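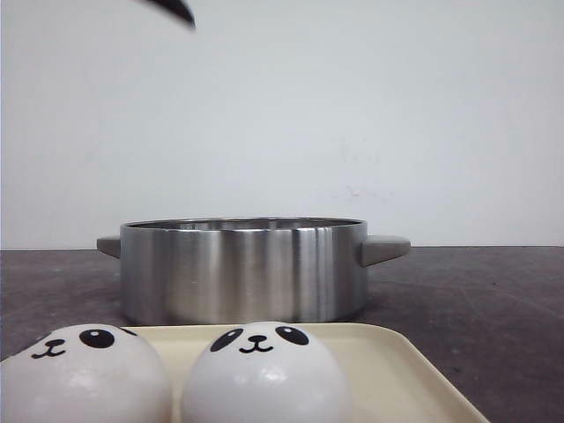

gripline
Budget question for a two-arm bench cell, and I would like it torn apart before I submit it. We want to run kitchen handling tasks: pick soft items off a tray, place them in a pot, reset. The test pieces are the usual squishy panda buns on a cream plastic tray with a wide stainless pot behind it, dark gray tabletop, white wall. Arms are already approved. What is left is fingers, cameras, lighting and spares, and I have $2,000 for all of it. My draft puts more than half into one good depth camera from Saarinen. The rest goes to two sets of Lonar soft fingers and a light panel. Cell has to be running by June.

tolstack
Your split is upside down. Fingers are a consumable and the camera isn't. At our site a set of Lonar pads on a similar task lasts 11 shifts before the tip radius is out of spec. Two sets won't get you through commissioning. Price the pads per month of operation, then see what is left for optics.

mbrandt_cell4
Agree on consumables, disagree on the camera. Depth on brushed steel is poor with every structured light unit I have tried. Look at the bright vertical streak down the side of that pot. Any active sensor is going to return holes or garbage there, and the inside wall will be worse. Spending most of the budget on depth for that object is spending it on the one part of the image where it won't work. Two plain RGB cameras, one per side, with fixed exposure.

gripline
The buns are glossy too, with highlights on the domes, so I take the point. But I need pot rim height to within a couple of millimeters. How do you get that from RGB?

mbrandt_cell4
You don't measure it. Same pot, known height, known table. Locate it in the plane and use the drawing.

tolstack
That holds until someone swaps the pot.

mbrandt_cell4
Then the drawing gets swapped. It is a line in a config file.

tolstack
In my experience it's a line in a config file that gets changed after the first crash.

usus_fan
Has anyone priced the Usus starter bundle? It comes with mounts and cables, which people always forget. I had to go back for a second purchase order for cables alone and it cost me three weeks.

gripline
I have the Usus quote. The mounts are fine. The bundled cameras are rolling shutter and I need to move the arm while capturing, so I'd be replacing them. No cables in my draft at all, now that you mention it. Adding $100.

usus_fan
Check lengths before you order. If the camera goes on a fixed post beside the table and the controller sits under it, the short ones won't reach.

dz_automation
Nobody has mentioned lighting. A small panel pointed at a steel pot makes another streak. Get a large diffuser, or bounce off the wall. White wall is an asset, use it. We did this in the Dranano cell and cut the panel out of the budget entirely, only paid for a clamp lamp and a sheet of diffusion film.

mbrandt_cell4
Bouncing off the wall works if the ceiling lights are off or constant. If the cell is anywhere near a window I would still buy the panel.

gripline
No window. Revised split:

Two global shutter RGB cameras, no depth
Four sets of pads, same Lonar part
Clamp lamp and diffusion film
Usus mounts only, if they will sell them separately
Cables, $100

Remainder held for spares. tolstack, is four sets enough to reach June on single shift?

tolstack
At our rate, 44 shifts. Count your shifts and compare. I would order six and get the quantity price in writing.

mbrandt_cell4
Ask for lead time as well. Ours slipped on the last order.

gripline
Will do. Waiting on Usus about the mounts.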